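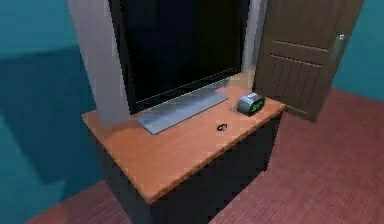

Embla Engström replied to yesterday's post that I was too hard on the save system in Gullard, and that she finished the whole game without losing more than a few minutes. Fair enough. I lost 45 minutes on Tuesday, so here's a longer thread on it.

1/ Gullard is a top-down puzzle game with 28 levels. It only saves when you reach a bell. Early on the bells are close together and you don't think about them.

2/ From level 12 they get further apart. The flooded mill has one at the door and one at the very end. If you drown in the wheel room you redo the lot, including the unskippable chat with the miller.
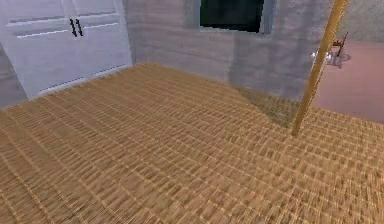

3/ The puzzles themselves are good. Coloured weights, ropes, water levels. I never needed a guide, and the hint button is there if you want it.

4/ Controller support is fine. Keyboard controls can't be remapped, and my left hand got sore after a couple of hours.

5/ My final score was 3,137, which puts me well down the leaderboard. Ivar Wallin is miles ahead of me and I have no idea how he did the mill so fast.

6/ The August patch is meant to add a bell halfway through the mill. If it does, I'll go back for the last two colour keys. Until then I'm playing Clerkar.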